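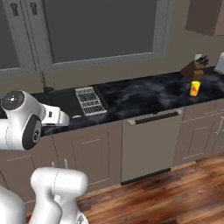
Comunidad de inversores particulares › Bolsa y análisis técnico

¿Mantener o vender acciones de Zemport después de la caída?

Publicado por mediasmoviles_77 el 21 de septiembre de 2023

Buenas. Compré acciones de Zemport en dos tandas y ahora mismo pierdo hasta un 53 % en la primera, según el día. La segunda va algo mejor porque entré más abajo, pero también está en rojo. En total me supone un 5 % de la cartera, así que no me quita el sueño, aunque tampoco es dinero que quiera dejar ahí por pereza.

En el gráfico diario veo que el precio lleva por debajo de la media de 200 sesiones desde julio. Hubo un rebote con volumen cuando se habló de que Clisaris entraría en el capital, duró dos sesiones y se deshizo entero. El OBV sigue bajando. El MACD ha cruzado al alza, pero por debajo de cero, y no sé cuánto caso hacerle.

Mi bróker es Urndale y solo me deja ver gráficos diarios y semanales, nada intradía. Tampoco me permite dejar un stop con vigencia superior a un mes.

Lo que quiero saber es si tiene sentido promediar otra vez, si es mejor vender y compensar la pérdida con una ganancia que tengo de Ong, o si pongo un stop y me olvido. La ganancia de Ong ya está realizada este año. Soy residente en España.

Gracias de antemano.

lote_pequeño

Yo no promediaría. Un cruce del MACD por debajo de cero en una tendencia bajista suele indicar que la caída pierde velocidad, y eso puede acabar en un lateral largo o en otro tramo a la baja. Para hablar de cambio de tendencia pediría como mínimo un cierre semanal por encima del último máximo relevante y que el OBV dejara de hacer mínimos. Con lo que cuentas, no se da ninguna de las dos cosas.

El rebote por la noticia tampoco lo usaría como referencia. Si una subida con mucho volumen se pierde entera en pocos días, los que compraron arriba están atrapados y van a vender en cuanto el precio vuelva a su zona de entrada. Esa zona es ahora resistencia.

Sobre la parte fiscal: si ya tienes realizada la ganancia de Ong, puedes vender Zemport antes de fin de año y las dos se compensan en la base del ahorro. Ten en cuenta tres detalles:

Las acciones se venden por orden de antigüedad (FIFO). Si vendes solo una parte, Hacienda entiende que vendes primero las de la primera tanda, que son las que más pierden.

Si recompras acciones de Zemport en los dos meses anteriores o posteriores a la venta, no puedes computar todavía la pérdida de las acciones recompradas. Es para valores cotizados; en no cotizados el plazo es de un año.

Cuenta también las comisiones de compra y de venta, que forman parte del cálculo.

Si tu segunda tanda es reciente, mira la fecha antes de hacer nada, porque puede caer dentro del plazo de los dos meses si vendes solo la primera. 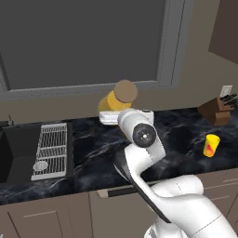 Brazo robótico blanco sobre una encimera de mármol oscuro. Imagen generada por ordenador.

Sobre el stop, lo de la vigencia de un mes pasa en bastantes brókeres. Te apuntas la fecha en el calendario y lo renuevas. Yo lo pondría un poco por debajo del último mínimo semanal y no pegado al precio, porque en un valor así te saca cualquier movimiento de media mañana.

tendencia_lateral

Vende y ya. Yo estuve en Zemport y salí perdiendo bastante, y no me arrepiento. Lo de Clisaris lleva meses sonando y no se firma nada. Además, si necesitan dinero harán ampliación de capital y te diluyen. El OBV yo ni lo miro.

ratio_corriente

De acuerdo con la primera respuesta en casi todo. Añado que antes de mirar más gráficos abras el último informe semestral y busques la caja disponible y los vencimientos de deuda a doce meses. Si los vencimientos superan a la caja y no hay línea de crédito firmada, el análisis técnico te va a servir de poco, porque la cotización dependerá de las condiciones en que consigan financiarse.

Una pregunta que a mí me ayuda: si hoy tuvieras ese dinero en efectivo, ¿comprarías Zemport a este precio? Si la respuesta es que no, la compensación con Ong te da un motivo más para salir este año. Si es que sí, mantén lo que tienes sin ampliar y fija ya el nivel al que venderías.

En Urndale el informe fiscal sale en el apartado de documentos, pero comprueba los precios de compra, que el mío venía sin comisiones.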